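**Wednesday, after lunch**

Pulled the goblet rack out of the Nutsugah box this morning and finally got it set up on the cream floor with the pink leopard walls (still love those walls, sorry to everyone who voted for plain gray). The wood base sits nice and flat. The gold stand is a different story: it leans a hair if you hang everything on one side, so I'm going to load left, right, left, right and see if it behaves. 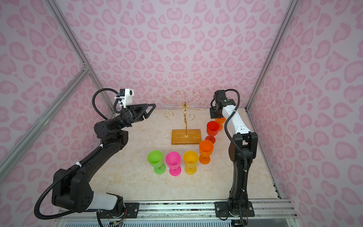
Smaranda Pascu thinks we should drop one of the orange ones, because two the same color makes the notes confusing. Fair point! I've been writing "front orange" and "back orange" and I already mixed them up once. Might swap one for a blue if Joneo has any left.

The lower curl on the stem is a pain, by the way. It looks like a hook and it isn't much of one, so stick to the ones up top.

To do: wipe down the feet, find the 2 missing felt pads, ask Dismont about a heavier base.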